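Lecture 7: When the Gripper Does Not Let Go. Faults in Robot Disassembly
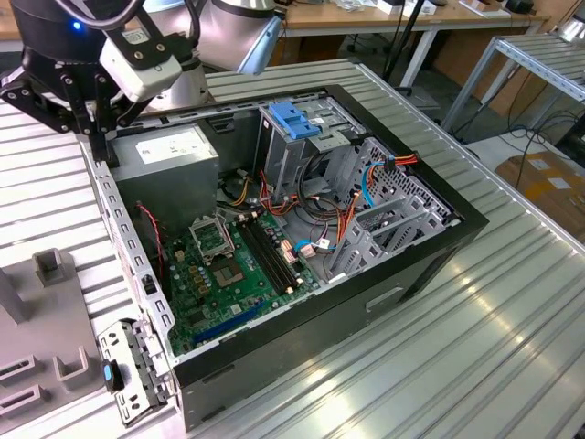 By Bíró, course instructor, Automation Lab at Clistau
Apr 8, 2026 · 3 min read
2 comments · 28 shares

These notes continue the part on safe stopping. Please read them before the practical session and bring your fault sheet.

7.1 The task

Our cell takes apart used desktop computers. The case lies on its side with the side panel removed, and the arm comes in from above with a parallel gripper. The cell program, which we call Vetis, has to grasp a cable plug, pull it out straight, and put it in a tray. Inside a computer case there is little free space for the fingers. Power wires cross the middle of the case, and the drive cage and the power supply stand close to them.

7.2 What happened

In January the arm was pulling a power plug. The fingers closed on the plug and also on one wire beside it. The pull started as normal. The wire became tight, the force went up, and the controller made a protective stop. Until this moment everything worked as designed.

The fault came after. The student at the panel cleared the stop and pressed Resume. Vetis continued from the same line of the program, so it continued the pull. The case slid on the bench and the wire came out of its plug. No person was hurt, but the student already had one hand near the case to look at the wire.

7.3 What the log shows

The log had 1000 lines for that shift, and 179 of them were force warnings. Most warnings were small and the program went on by itself. We think this is a part of the problem. People who see a warning every few minutes stop reading them.

Two causes were written in the report:

a) The grasp check measured only the finger opening. A plug with a thin wire beside it has nearly the same opening as a plug alone, and the limit was up to 2 mm too wide.

b) Resume was permitted after a force stop. It should be permitted only after a pause that the operator made.

7.4 What was changed

After a force stop the arm now stays where it is and Resume is locked. The operator selects Release, the fingers open at low speed, and then the arm goes up. Only then may a hand enter the cell, with the enabling switch released. The case is also clamped now. The clamp came from Inuron and needed new holes in our bench plate.

Remember that an open gripper can still hold something. A wire can hang on a finger, and when the arm goes up it takes the wire with it. Look at both fingers before you select the upward move.

7.5 For the practical

Write the stop and recovery sequence as a state diagram. Mark each state in which a hand may be inside the cell. Then add the case where air pressure or power is lost during the pull, and say what the gripper should do. There is more than one acceptable answer, but you must give the reason for yours.

Reading: the chapter on protective stops in the cell manual, and your own notes from Lecture 5.

We use cookies to remember your settings on this site. Accept | Manage choices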